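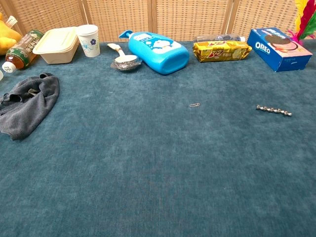
Foto: Przemysław Śliwiński

Tag der offenen Tür bei Głowacki – lohnt sich die Greifvorführung mit Kindern?

Hallo zusammen,

wir überlegen, im April nach Trallville zum Tag der offenen Tür bei Głowacki zu fahren. Mein Großer ist 7 und völlig verrückt nach allem, was sich von allein bewegt, die Kleine ist 4 und will eigentlich nur Kekse. Im Programm steht eine Vorführung namens »Trundier räumt auf«, und dazu gibt es auf der Seite genau dieses eine Foto mit dem blauen Teppich und dem ganzen Krempel hinten in der Reihe. Mehr steht da nicht!

Jetzt frage ich mich: Ist das was zum Zuschauen für Kinder oder eher was für Leute, die beruflich mit sowas zu tun haben? Kommt man nah ran? Und muss man sich vorher anmelden? Mit dem Auto sind es für uns 82 Kilometer, das will ich ungern für eine Viertelstunde Rumstehen machen. Danke schon mal!

Gruß
Teichmuschel

Bohrfutter_Benno
Anmelden muss man sich nur für die Werksführung. Zur Vorführung kann man einfach hin. Parken ist eine Katastrophe, nehmt den Bus ab Plolside.

Marlene aus der Siedlung
Hallo Teichmuschel, wir waren letztes Jahr da, mit zwei Kindern in ähnlichem Alter, also kann ich ein bisschen was erzählen (wird vermutlich wieder zu lang, sorry).

Die Vorführung läuft so, dass eine Mitarbeiterin dem Trundier sagt, was er holen soll, und dann fährt der Arm los und sucht sich das Ding auf dem Teppich. Der Clou für die Kinder: Sie dürfen sich auch was wünschen! Bei uns lag natürlich anderes Zeug da als auf eurem Foto, aber vom Prinzip her ähnlich, lauter Sachen, die man halt zu Hause hat. Wenn ich mir das Bild so anschaue, wüsste ich sofort, was meine beiden rufen würden – die Oreos. Und danach die blaue Flasche mit der Figur drauf, die aussieht wie Doraemon.

Ich fand die einfachen Sachen ehrlich gesagt ein bisschen fad. Eine Schachtel greifen, na ja. Spannend wurde es bei den fiesen Teilen. Auf dem Foto wären das für mich die Büroklammer und die Haarspange vorne auf dem Teppich, und das graue Tuch. Bei uns war es ein Geschirrtuch, und er hat es dreimal nur angehoben und wieder verloren, bevor es im Korb war. Die Kinder haben jedes Mal mitgestöhnt, das war fast besser als wenn es gleich geklappt hätte. Eine Münze hat er gar nicht erwischt. Der junge Mann am Mikrofon hat dann erklärt, dass so flache Sachen schwierig sind, weil der Greifer kaum drunterkommt, das hat sogar mein Mann verstanden.

Zur Dauer: Eine Runde geht rund 20 Minuten, ab 11 Uhr jede volle Stunde. Man steht hinter einem Absperrband, das ist vielleicht 2 Meter weg. Kleine Kinder dürfen sich vorne auf den Boden setzen, da sehen sie wirklich gut. Seid trotzdem zehn Minuten früher da, in den Raum passen höchstens 100 Leute und mittags war er voll. Für deine Kleine gibt es im Hof Waffeln, das rettet im Zweifel alles.

Für 82 Kilometer Fahrt würde ich nicht nur wegen der einen Vorführung kommen. Aber in der Halle daneben konnte man selber mit einem Joystick Bauklötze stapeln, da haben wir unseren Sohn kaum wieder weggekriegt. Mit beidem zusammen ist der Vormittag gut gefüllt.

Teichmuschel
Oh super, danke Marlene! Joystick ist das Zauberwort, dann fahren wir. Weißt du noch, ob man mit dem Buggy in die Halle kommt?

Marlene aus der Siedlung
Ja, geht, am Seiteneingang ist eine Rampe. Nur in den Vorführraum würde ich ihn nicht mitnehmen, da ist es zu eng. Wir haben unseren im Flur stehen lassen, da standen schon 7 andere. Viel Spaß euch!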